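Clerkden: paired-gripper demonstrations for tool pick-up

Clerkden is a set of 1,215 short demonstrations recorded with two hand-held grippers, one in each hand. We used it to test whether a policy trained only on hand-held data learns which hand should reach for a tool. The method is described in the Kovimside report; these notes cover what you need to load and use the data.

What is recorded

Each episode has video from both grippers, a head view, jaw width, and a pose for each gripper. The wrist views are wide, so they take in a good deal of the room as well as the table. We left them uncropped.
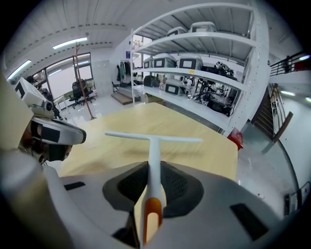
Splits

Episodes are grouped by session. Of the 21 sessions, six are held out for testing. Please don't shuffle episodes across sessions — the wrist views share a background and scores go up for the wrong reason.

The Brakia split holds the sessions with a T-shaped tool. The Lungu split holds everything else.
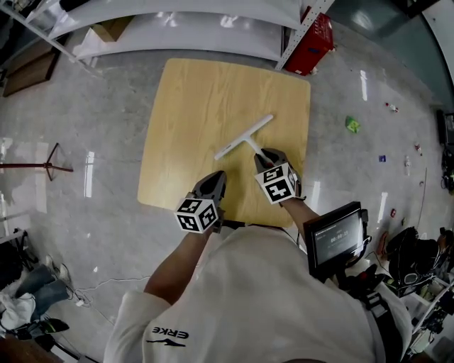
Hand labels are set per episode and name the gripper that first closes on the object. They were made by hand from the head view, then checked against jaw width. In the T-shaped tool episodes a frame counts as a grasp when the jaws are closed round the stem, as with the right gripper here, and the other hand is labelled free if its jaws are open and empty. Touching the crossbar doesn't count.

Result

With both wrist views as input, the policy picked the labelled hand more often than with one. Adding the head view made little difference on Brakia and helped on Lungu. Full tables are in the report.

Known problems

Pose drops out when a marker cube is hidden by the operator's own arm. Gaps of up to 2 seconds are filled by interpolation and flagged. Longer ones are left blank.

Contact

Mirsad Omerović looks after the labels. Send corrections to him with the session and episode number.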